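Laundry corner notebook, February, started 9.40 in the morning

Kettle on, window open, and I'm finally getting to the reds. I have been putting this off since the Undgate job wrapped up, and the bag of costume pieces has been sitting beside my desk making me feel guilty every time I reach for the stapler. For anyone picking this up after me, the batch is the Zudel cotton we dyed in-house, plus whatever got stuffed in with it on the last night, and I did not sort it as carefully as I should have. I know, I know. I wrote the sorting rule myself and it's still taped inside the front cover of this book.

Dry weight of the load was 31 hundred grams on the kitchen scale (I do wish it read in kilos like a sensible scale), so well under a full drum. Cold wash, liquid detergent, no softener. Softener leaves the dyed cotton feeling slick and then the hem tape won't stick to it, which we learned the hard way with the Bostby curtains.

The perforated basket goes on the floor right under the door, close enough that things can drop straight into it. I used to carry armfuls across to the table and there was always a sock left behind on the way.

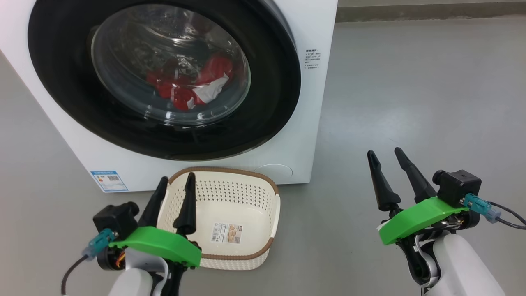

Photo: workshop notebook, laundry corner

Mostly red in the drum, then, and one bit of white mixed up with it. If anybody is missing something white, please have a look in the basket before you come and ask me what colour it used to be. I'd rather it had gone in with the towels, but a white piece makes a fair test of how much dye is still coming out, so I'm going to treat it as our swatch and lay it beside a clean offcut once everything has dried. Pink means another cold rinse for the whole batch. Grey means I've been using the Moschos powder scoop for the liquid again and should be spoken to.

Unloading notes, mainly for myself. Take the big pieces first and the small ones come away with them. Don't yank — the side seams on the Zudel pieces are only tacked, and I spent most of an evening redoing them last time. Run a hand around the top of the drum before you decide it's empty, because thin cotton will plaster itself up there and stay put until the next person's whites go in. Then wipe the rubber seal, getting a finger and a cloth properly into the fold at the bottom, where the lint and the loose threads like to gather. Door stays wide open afterwards, please, all the way back, and not just ajar. It does the seal a world of good and the whole corner smells better for it. 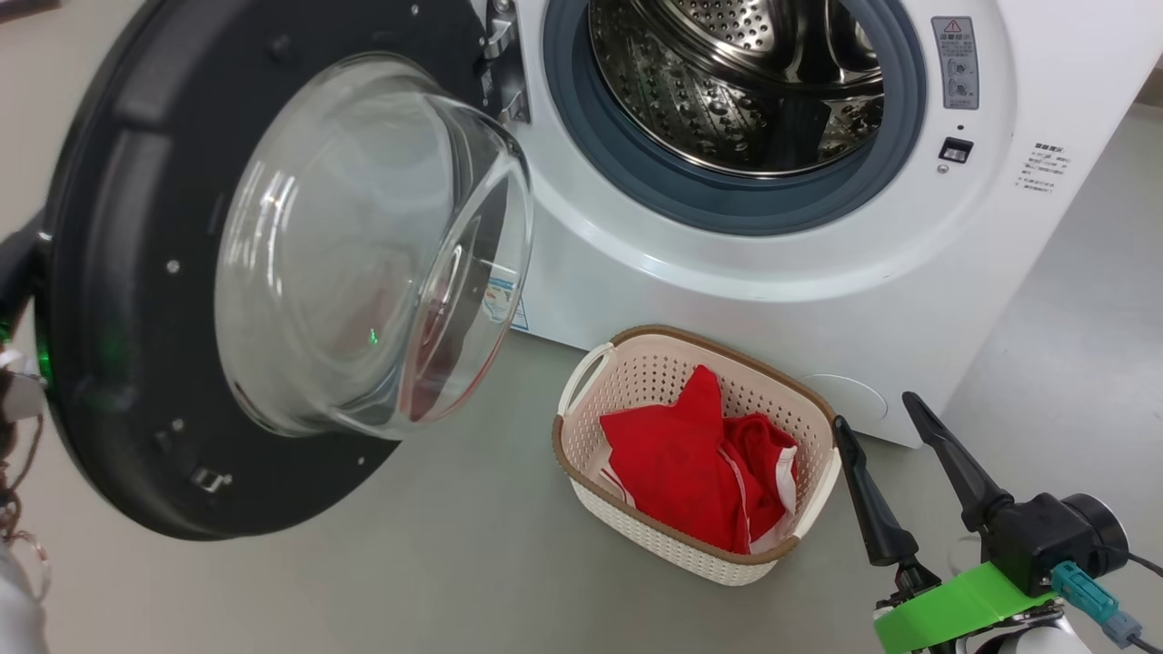

Iraklis Michailidis reckons I'm too soft on the seal, and that a cloth with a drop of white vinegar once a month would do more than all my daily wiping. He'd also like the filter cleaned on the same day so that it only has to be remembered once. Fair enough, I'll try it for the rest of the season and write down how it goes.

Dye log, so it's all in one place: 199 grams of red used on this batch, 79 left in the tin. That won't stretch to the second set of sashes, so more needs ordering before anyone promises them to Undgate. Pegs are in the blue tub, and the long line is free until after lunch.

Still to do: swatch comparison, hem tape, find the other pillowcase.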